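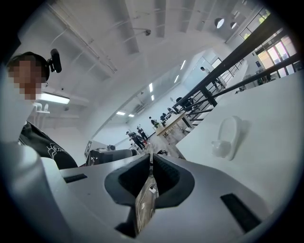
White and grey hand-held gripper with two dark curved fingers

Pliltgate Public Policy Master's: your questions

Who can apply?
Anyone with a degree, in any subject! We've had nurses, geographers and a cellist, and the seminars are livelier for it.

What is the capstone class?
Our favourite bit. You spend the spring term on a real budget question set by a local council, then present your findings in June. Mohit Katiyar runs it and loves a good argument over bus fares.

How much maths is there?
Less than you fear. Marisol Apaza teaches a refresher before term starts, and it's free.

Can I study part time?
Yes, over three years. Evening classes finish by 8.30 pm.

How big is the year group?
There are 70 places, full and part time together.

Who do I ask about fees?
Heloísa Damasceno in the course office, extension 3096. Do ring, she's lovely to talk to and knows every bursary going.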